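### 4.2 Closure and reuse of paper takeaway bags

Claims that paper bags are kept and reused in the home rest almost entirely on what people say they do. The Climier household survey reports a reuse rate high enough that, if it held, most kitchens would have run out of cupboard space years ago. We were not persuaded. Respondents were asked whether they "usually keep" bags, a question that rewards tidy intentions, and the survey never asked what the bag was used for or how it was shut the second time.

Our own material is more modest. Of the 2,541 bags returned to the collection point at Drirnolcombe, we set aside those with torn bases or heavy grease staining, leaving 2,130 for coding. Each was assigned a closure type: flat fold, roll, scrunch, twist, or none. Christodoulou's earlier scheme (Magdalini Christodoulou, working paper, revised August) treats scrunching and twisting as a single behaviour. We kept them apart at first and came to regret it. Coders agreed well on flat folds and poorly on everything else, and in the second round the two categories were merged after all.

The difficulty is easy to appreciate with the bag in hand. Kraft paper takes a crease and holds it, so a bag that has been rolled, opened and shut again carries the marks of each handling on top of the last. A coder looking at a heavily wrinkled mouth can't say whether it was closed once with force or several times without much care. Gradano's proposal that crease density be read as a "reuse index" assumes the second and ignores the first. We tried the index on a subset of 666 bags whose history was known from participant diaries. Its performance was poor, and the errors ran in one direction: single-use bags shut tightly by the vendor were routinely scored as reused.

Figure 3 illustrates the problem. The closed end is deeply creased, with a fold of paper bulging where the opening has been scrunched, while the opposite end is smoother and gently domed. On the Gradano index the left end alone would push the bag into the upper band. Nothing about the smoother end supports that reading, and the index takes no account of it. The bag also carries a large black cartoon with round eyes and a pointed tail. Koutsoukos argues that decorated bags are kept longer because people are fond of them. This may be so, but the argument was built on interviews in which the printed bags were laid out on the table in front of the participant, and we would want to see it repeated without that prompt.

We therefore report closure type and crease location separately and make no attempt to combine them into a score. Readers who favour a single figure for reuse will find this unsatisfying. The diary subset gives no grounds for supplying one.

**Figure 3.** Brown kraft paper bag with black cartoon print, rolled into a rounded bundle. Scrunched, closed end at left; smoother end at right. 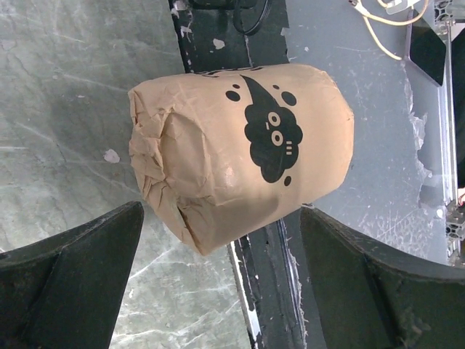

### 4.3 Storage location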